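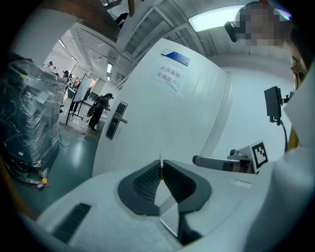
Mahsa Esfahani
Parliament watcher and keeper of the Cernent user guide

Section 2: Setting up alerts for votes and indictments

I follow recall votes, corruption cases and budget fights for a living, and I used to do it with a pile of browser tabs. Cernent does it better, once you've told it what you care about.

1. Open Watchlist and click New Topic.
2. Type the lawmaker's name, or paste a bill number. I have 191 topics going, so yes, it can take it!
3. Under Source, tick Court Filings as well as Floor Votes. They're separate feeds.
4. Set Daily Limit to 40. You can raise it when a big trial starts.
5. Hit Save, then Test Alert.

Note: If the test never shows up, look in your spam folder first – mine sat there for two days in May.

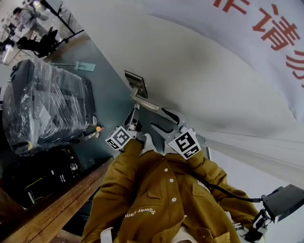 Color tags keep your criminal cases apart from ordinary floor business. Go to Tags, pick a shade, and drag it onto the topic. Choose something you won't mix up with the red "urgent" flag. I match my indictments tag to a mustard-brown jacket like the one with the small white buttons, and I leave plain white for procedural votes (there are so many of them).

Caution: Deleting a tag deletes the notes stored under it. Export first. Lợi Lục lost 242 notes on an immunity hearing that way, and we couldn't get them back.

6. To share a tag, click Invite and enter your colleague's email. They can read your notes but can't edit them.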